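Ensemble d'insertion Cotero - bloc à facettes et plaque à ouverture carrée

Référence catalogue : 3207
Fabricant : Stelteck
Distribution : Intarasuk
Mise à jour de la fiche : 5 juillet 2022

Présentation

L'ensemble Cotero est un support d'exercice et d'essai pour les tâches d'insertion à jeu réduit. Il se compose d'un bloc imprimé en 3D et d'une plaque percée en son centre d'une ouverture carrée. La plaque se monte verticalement, l'insertion s'effectue donc à l'horizontale, ce qui change sensiblement la prise et l'alignement par rapport aux planches à encastrer posées à plat.

Le bloc est livré en bleu, la plaque en gris. Le contraste entre les deux pièces facilite le repérage du bord de l'ouverture pendant l'approche. Les surfaces sont laissées brutes d'impression : les lignes de couche restent apparentes et de légères marques de frottement se forment à l'usage sur la face supérieure du bloc. Elles n'ont pas d'incidence sur l'ajustement.
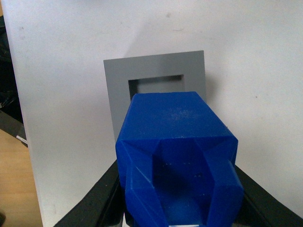
Bloc

Le corps n'est pas un simple parallélépipède. La face supérieure, légèrement trapézoïdale, se prolonge par des facettes inclinées, et un évidement rectangulaire profond est ménagé entre deux parois épaisses à angles chanfreinés. La prise se fait par les flancs, de part et d'autre de l'évidement. Une prise par le fond de l'évidement est déconseillée - elle décale l'axe de poussée et le bloc se met en travers à l'entrée.

Plaque

Plaque carrée, plane, gris mat, à arêtes vives. L'ouverture est centrée. Le montage prévoit 4 points de fixation au dos, accessibles avant mise en place contre la cloison. Ne pas ébavurer l'ouverture à la lime : un enlèvement même faible modifie le jeu et la pièce n'est alors plus couverte par la garantie.

Poste de travail

Prévoir un plateau plan, mat et de teinte claire. Les plateaux brillants renvoient l'éclairage et rendent la lecture des arêtes pénible. Une surface blanc cassé, avec un rideau gris clair derrière le bord arrière, convient à la plupart des installations.
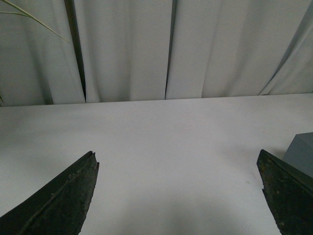
Le plateau doit être essuyé avant chaque série. Un débris de petite taille sous le bloc suffit à l'incliner au moment de la saisie, et l'erreur se reporte entièrement sur l'angle d'entrée. Utiliser un chiffon sec ; pas de solvant sur les pièces imprimées.

Mode opératoire

1. Fixer la plaque à la verticale et contrôler l'équerrage.
2. Saisir le bloc par les flancs, face supérieure vers le haut.
3. Présenter l'extrémité devant l'ouverture, arêtes parallèles au bord.
4. Engager sans forcer. En cas de blocage, ressortir le bloc et reprendre l'alignement.
5. Relâcher la prise et vérifier le maintien.

Le bloc partiellement engagé tient par ses côtés, qui viennent au plus près des bords de l'ouverture. Un mince intervalle sombre peut subsister le long du bord supérieur - il est admis et ne constitue pas un défaut d'insertion.

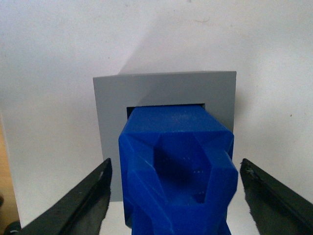 Gion Wallner, site d'Esanthorpe : ajustement conforme à la réception, mais nettement plus serré après passage des pièces en local chauffé. Nous laissons maintenant l'ensemble reposer une nuit à température de salle avant le premier essai. La notice devrait le mentionner.

Réponse du fabricant : remarque prise en compte, la consigne figurera dans la prochaine notice.

Entretien et remplacement

Contrôler les flancs du bloc toutes les 500 insertions. Remplacer la pièce si une facette est ébréchée. Le bloc et la plaque sont vendus séparément ; blocs de rechange par lot de 6.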